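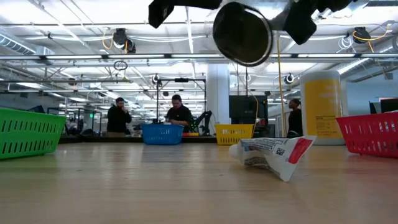

Green, blue, yellow and red baskets on the tabletop.

PRALLDEN TENANTS' GROUP
Minutes of the October meeting, Tuesday, 7 p.m.

Minutes taken by Vasilică Neagu. Last month's minutes were approved with one correction: the bike rack was "discussed," and the word "agreed" has been struck.

1. Recycling plan from Cuadros
The management company, Cuadros, has sent a two-page plan for sorting trash by color on every floor. It says the change will cut pickup costs. It does not say by how much, or who gets the savings. A member asked whether rents or fees would go down. The letter is silent on this. Another member pointed out that we were promised savings when pickup went from three days a week to two, and the fee went up that spring.
The plan also leaves out which color is for what. There is a chart "to follow." The chart for the last plan was also to follow.
Agreed: no support for the plan until we see the numbers in writing. Neagu to write to Cuadros.

2. Busier app
Cuadros would like everyone to report repairs through an app called Busier. Those who have tried it said a request gets marked "resolved" once somebody reads it. The leak on the second floor has been resolved 3 times and still drips into the same pot. One member likes the app and said it beats being on hold. This was noted.
Agreed: keep phoning, and write down the time of each call.

3. Laundry room
Plindoleo, the firm that runs the machines, quoted $897 for a new dryer vent. We asked what the price covers and were told "the vent." Nobody present could see why tenants should pay for a part on a machine we already pay to use. The 24 apartments on our side would carry the whole bill, although both sides use the room.
Not agreed. Put back to next month, with a request for a second quote from a different firm.

4. Front door
Sticks again. Cuadros says it is the weather. It also stuck in July.

5. Other business
A request for a holiday party got a few hands and no offers to clean up after. Left open.
The survey on quiet hours came back with so few answers that the meeting did not want to read anything into it. The same survey will go out again with shorter questions.

Meeting closed at 8:40 p.m. The next one is in the same room, if Cuadros remembers to unlock it.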